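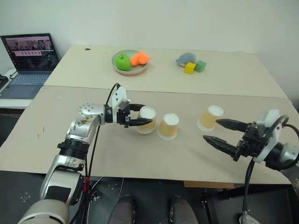 Telma Godoy asks under my last post how a robot can keep moving after somebody pressed the stop button, and whether I am sure that the button was pressed. Yes, I am sure. I pressed it. I will try to tell it in order, in a few posts.

First the setup. We have two arms on one bench in Orton, and they practice with paper cups. Pick one up, tilt it, put it down again. Each arm has its own controller. Between them sits a small program called Custgate, which we wrote ourselves, and its job is to pass the stop signal from one controller to the other.

The button is wired to the left controller only. The right arm learns about the stop through Custgate. I know how this sounds when I write it down. It was meant for the first month, and then it stayed.

In July, in the afternoon, the left arm began to drift toward the middle of the table while the right one was still busy. It was slow, nothing dramatic. I pressed the button. The left arm stopped at once, as it should.

The right arm did not stop. It finished the lift, it turned the wrist, and it started to come down. Then it stopped, 2 seconds after my hand was on the button. I had a colleague next to me, Ayanda Nkosi, and her hand was already going to the table to take the cup out of the way.

She was not touched. I say this early so that you can read the rest calmly.

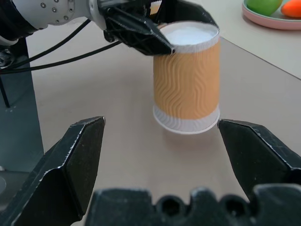
We switched off the power at the wall and did nothing more that day except copy the logs. I recommend this to everybody. My own wish was to press the button again and see if it happens again, and with a person at the table this is a bad wish.

What the log says: the stop message left the left controller immediately. Custgate received it and put it into a queue. In front of it in the queue were 1,124 other messages, almost all of them status reports from the right gripper. The stop waited its turn like everybody else.

So why was there a queue? An update to the gripper driver, the one from Stovodach branch, changed how often the gripper reports its position. Before, it reported 10 times per second. After, it reported as fast as it could. Shengli Cheng found this in one evening, I would have needed a week.

And why did the right arm stop in the end? Also not thanks to my button. It has a timeout of 2,000 milliseconds: if it hears nothing fresh from the other side, it stops by itself. The left controller was silent after the stop, and the right arm counted to the end. We had chosen this number without much thinking.

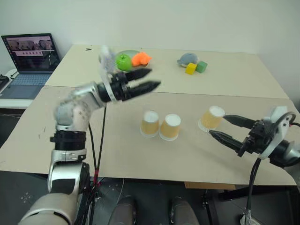

The drift of the left arm is a separate fault, and I do not want to mix them. It came from an old calibration file which was loaded again after the update. In this task the three cups stand upside down, two of them almost together and the third one apart, and the right gripper works on the third. We kept that distance so the arms would have no business with each other. A layout of cups is not a safety measure, of course, but I notice that I had started to treat it as one.

Manaia Te Moana wrote to me that the stop should never go through software that somebody can update before lunch. I agree and I have no defense. The stop now goes by wire to both controllers, and Custgate only gets told about it afterward.

Other changes, for those who asked. The timeout is much shorter. The driver is back to the old reporting rate, and Custgate throws away status messages when it falls behind. We test the button at the start of every session, with both arms moving and no people near the table, and we write down the time for each arm separately.

That last word is important to me. We did test the button before. We looked at the left arm, saw that it stopped, and wrote "OK". 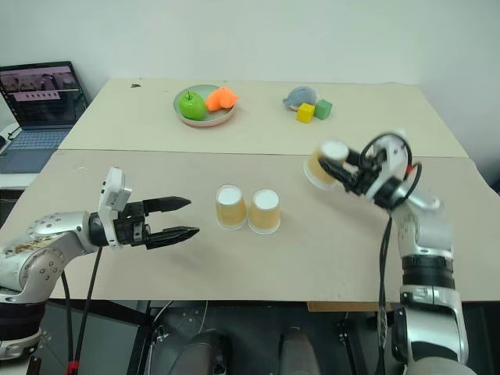 Maiara Rezende wants to know if a light curtain would have helped. Possibly yes, for the hand. But ours would have been connected to the same left controller, so the right arm would have received that stop late too. I drew it on paper to be certain, and it is the same queue.

Still open: the log has a gap just before the drift begins, and we do not understand it. The old bench in the Nepia room has the same driver, so it is switched off with a note on it until we do.

If you run two arms with one button, please measure the second arm. I will post our numbers when we have enough sessions.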